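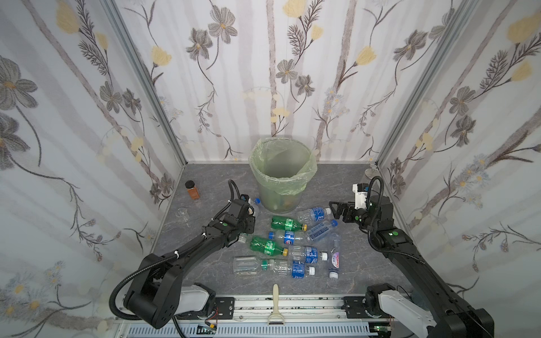 Minutes of the Open Day Working Group
Troltura workshop, upstairs meeting room
November 20, 2021

Chair: Oluf Lund
Minutes: Przemysław Olszewski
Apologies: Bortolotti (one representative)

1. Previous minutes
Approved with one correction. The parking quote under item 4 was from Grolden, not Plindeo.

2. Report on the September visit
Oluf reported that the school groups spent longer at the two-arm bench than the schedule allowed. The bottle sorting got the most questions, mainly on how the arms tell a bottle from the bin and whether they can work at the same time. The second group missed the conveyor talk as a result. Agreed to allow more time at the bench and shorten the welcome.

3. Demonstration for the open day
The bench demonstration will again be clearing empty drink bottles into a lined bin. Przemysław asked whether cans could be added. Oluf said the grippers have not been tried on crushed cans and he would not want the first attempt to be in front of visitors. Left as bottles only.

Plindeo has asked for a short spoken introduction before each run. Oluf will write it and keep it to one page. Visitors may ask for a run to be repeated if time allows. They may not reach into the enclosure or hand bottles to the arms.

There was some discussion of whether to take the labels off the bottles. Left as they are.

4. Numbers and booking
The hall is limited to 120 people at one time. Booking will be by time slot, with 11 slots over the day. Walk-ins will be admitted if a slot is not full. Przemysław will put the booking page up and send the link to Bortolotti for their staff newsletter.

5. Costs
Grolden quoted $879 for chairs, barriers and a portable speaker. Accepted. Printing of 500 leaflets to go ahead once the map has been corrected. The side entrance is still shown on the wrong street.

6. Actions
Oluf: introduction text; revised timetable for the bench
Przemysław: booking page; map correction; confirm order with Grolden
Bortolotti: name of their contact for the day

7. Any other business
Plindeo would like to film one run. No objection, provided visitors are told at the door.

Next meeting to be arranged by email.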